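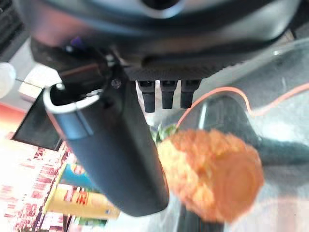

4. Setting Up the Naris Reading Room Booking System

4.1 Before you begin

The booking system must be set up by a member of staff who holds a supervisor login. Branch logins can open the setup pages but cannot save changes. If you do not have a supervisor login, write to Despina Nistor at the Flondotstead central office and state the name of your branch.

Have the following to hand:

The branch code printed on your welcome letter
The opening hours for each day of the week, including any midday closing
A list of rooms and desks that may be reserved by the public
The name of the person who will approve group bookings

Note: Do not run the setup while the reading room is open. Reservations made at the desk during setup will not be saved.

4.2 Entering branch details

1. Sign in and select Branch, then Details.

2. Type the branch code without spaces. The name of the branch appears in the box below the code. If the wrong name appears, clear the code and type it again.

3. Enter the public telephone number. Staff extensions belong on the Contacts page (see section 4.6).

4. Select Save. The page reloads and the status line reads Details stored.

4.3 Setting opening hours

1. Select Branch, then Hours.

2. Enter the opening and closing time for each day. Times are entered on the 24-hour clock. A branch that closes at 6 p.m. enters 18:00.

3. For a day on which the branch is closed, leave both boxes blank. Do not enter 00:00, as the system reads this as midnight and will offer overnight bookings to readers.

4. If the branch closes at midday, select Split day and enter the second pair of times.

5. Select Save.

Note: Summer hours are held on a separate page and take effect for the whole of August. Branches that keep the same hours all year should select Same as regular hours. A branch that leaves the summer page empty will be shown to the public as closed.

4.4 Adding rooms and desks

Each room or desk is given its own record. Records may be added one at a time or copied from an existing record.

1. Select Rooms, then Add.

2. Enter a name of no more than 11 characters. Longer names do not fit on the printed door slip.

3. Choose the type: Desk, Study room, or Meeting room.

4. Enter the number of seats. For meeting rooms, use the number shown on the fire safety notice, even where more chairs are kept in the room.

5. Set the longest booking allowed. The usual setting is two hours for desks and three for study rooms.

6. Select Save, or Save and copy to begin the next record.

Caution: Deleting a room also deletes all future bookings for that room, and readers are not informed. To take a room out of use for a short time, open its record and select Pause. Existing bookings are then listed on screen so that staff may contact each reader.

4.5 Group bookings

A booking for 10 or more people is held until it has been approved. The approver receives a message and has two working days to reply. After that time the request passes to the central office.

1. Select Bookings, then Groups.

2. Enter the name and staff number of the approver.

3. Enter a second approver – this person receives requests when the first is on leave.

4. Select Send test. Each approver should receive a message with the heading Naris test. If no message arrives, check the staff numbers before asking for help.

Meeting rooms at the Contreras branch are managed by Halvard Lunde. Requests for those rooms should not be approved by other branches, although the system permits it.

4.6 Contacts page

Enter the extension of the reading room desk and of the duty supervisor. The contacts page is visible to staff only. Personal telephone numbers should not be entered here.

Questions about setup may be directed to Jocelyn Bélanger, extension 987. Questions about reader accounts and lost cards are handled separately, at extension 900.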